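# The long life of the storage box

My mother-in-law kept her winter blankets in a chest made of camphor wood. When she died, in January two years ago, the family discussed for many evenings who should have the chest, and not one person asked for the eleven plastic boxes that stood behind it. They were full too. They held school notebooks, a fish kettle, cables, baby clothes, and the papers of the house. I took the boxes because they fitted in my car.

From this small inheritance came my interest in the subject. I started to ask people what they keep, in what they keep it, and how long. I had expected short answers. Most people spoke for an hour.

Yến Lục has rented out storage rooms in the port district for 22 years. Her company, Gesis, has three floors in a former cold store, with walls so thick that a telephone doesn't work inside. The smallest room is the size of a wardrobe. The largest could take a bus, and one time it did take half of one, which belonged to a man who was restoring it with his brother until they quarreled.

"People come and say, I need it for two months," she told me. "I give them the paper for two months. I also give them the paper for the year, and I say, take it home and read it." She doesn't push. She has a kettle and two chairs near the entrance, and I had the impression that a good part of her work is done there.

In her building are now 1,215 customers, if one counts also those who share. She divides them in her own way. There are the movers, who are between one apartment and another. There are the merchants, who sell things from home and have no more home left. And there are the ones she calls the keepers, who are paying each month for objects they don't visit. The keepers pay on time. They are polite on the telephone. When she writes to them that the price goes up, they answer the same day and thank her for the letter.

I asked if she ever wonders what is inside. She said that in the beginning, yes.

## From the chest to the crate

The chest is a very old idea, and for a long time it was the main piece of furniture in a household. One sat on it, slept on it, and ate from it. It traveled with the bride. What did not go in the chest was either in use or did not exist. Osian Yorath, who repairs old furniture and teaches an evening class in joinery, showed me the inside of a chest lid where five generations had written the births of their children and, in smaller letters, of some cows.

"Look how shallow it is," he said. "You think it is big because it is heavy. But the bottom is thick and the feet are tall. There's not much room in there at all."

He is right, and it changed how I look at these objects. A family chest of that time would hold what I have today in two drawers. Osian has measured many of them, and he believes that the comfortable household of his great-grandmother could be packed in 7 of the boxes that are sold now in any hardware store. He doesn't say this with regret. His own workshop is full to the ceiling, and to reach the window we had to walk sideways.

The cheap plastic box changed the order of things. Wood must be chosen, cut, and joined, so a wooden container is made for some purpose. A plastic one is bought first and the purpose is found later. Khải Đào, who ran for many years the household department at Karakaya, a chain of stores that closed its last branch before I moved here, remembers when the boxes arrived in quantity. Before this the department sold baskets, and cardboard boxes with a flower pattern that became soft in damp cellars. The first plastic ones were put near the garden tools because no one had a better idea. Then customers began to carry them out in stacks.

He noticed that color mattered more than size. Gray boxes went to the garage, red ones to Christmas. Transparent ones were bought by people who wanted to be organized, and returned by some of the same people, who had found that they didn't like to see the contents. Blue was bought for everything else, and blue sold best. 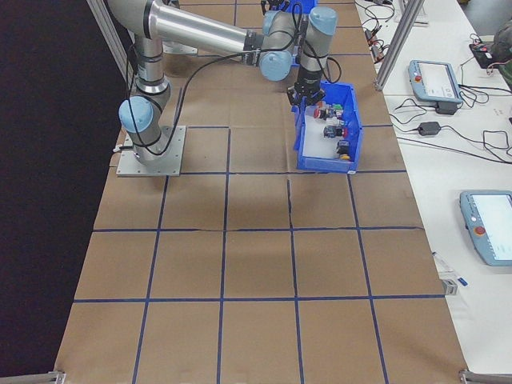

*A blue plastic storage bin.*

What makes a good box? I put this question to everyone and the answers were surprisingly strict. The lid must close without the knee. The handles should be part of the wall and not a separate piece, since the separate piece is what breaks on the stairs. The sides must go in a little toward the bottom so that the empty ones fit inside each other, but if they go in too much one loses the corners, and books don't stand. Khải Đào still has at home some boxes of a brand named Nemo, which he says was the only one that understood corners. He offered to show me. We spent a pleasant half hour in his cellar putting encyclopedias in and out.

## What the label says

The hardest part of keeping is to find again. Thảo Sầm helps people to empty the homes of relatives, and she has opened more boxes than anybody else I met. She can often tell from the label what kind of person has closed it. "Kitchen" is somebody in a hurry. "Kitchen, blue cups, small pan, not the lid" is somebody who was afraid of the move. "Various" is the most frequent word, and in her experience it means papers on the bottom and something fragile on the top.

She also told me about the labels that were true once. A box said "Ski socks," and inside were letters from a marriage that the children didn't know of. In a different house she found "Tài, school," with a date, and in it a complete set of silver spoons. The Tài in question is Tài Ninh, now a good friend of hers, a man in his fifties who was very surprised about the spoons. His schoolbooks were never found. He would have preferred them, he told me, because there was a drawing of a heron in the geography one.

Thảo Sầm's method is slow. She doesn't let a family decide on the first day. Every box is opened, aired, and closed again with a new label, which is written by a person who isn't the loudest one. Only on the second visit one can throw away. I asked whether there are families who then keep everything, and she laughed and said there are, and they pay her also.

In the village of Jullmont, where she grew up from the age of nine, they have another custom. At the end of winter each house puts outside one box that wasn't opened in the last year. The neighbors may look through it and take. What remains in the evening goes back inside, and it is considered impolite to mention it afterward. She has carried home in this way a waffle iron, a very good raincoat, and a book about bees that she had herself put out some years before.

## The cost of a square meter

There is of course a matter of money. Yến Lục's smallest room costs less in a month than a dinner for two in the same street, and so it is easy to begin. After some years it has cost more than the sofa in it. She has seen customers work this out on the back of her own invoice, sitting in one of the two chairs. Then they fold the invoice and pay it.

I don't think they are foolish. A room of this kind holds a decision which one doesn't want to make now, and for this the price is perhaps fair. One of her keepers has stored a piano since his daughter went abroad. He can't play. The daughter, it seems, doesn't want to play anymore. Twice a year a tuner comes to the third floor with a lamp, works for an hour between the concrete walls, and sends the bill.

My own eleven boxes are in the corridor, where one must turn a little to pass them. I have opened four. The fish kettle is in use, although rarely for fish. The baby clothes went to my cousin, the cables I tried one by one in everything we own, and the papers of the house I have put back, with a label that my husband wrote. He wrote "Papers of the house." I had wanted to add the street, but there was no more space on the sticker.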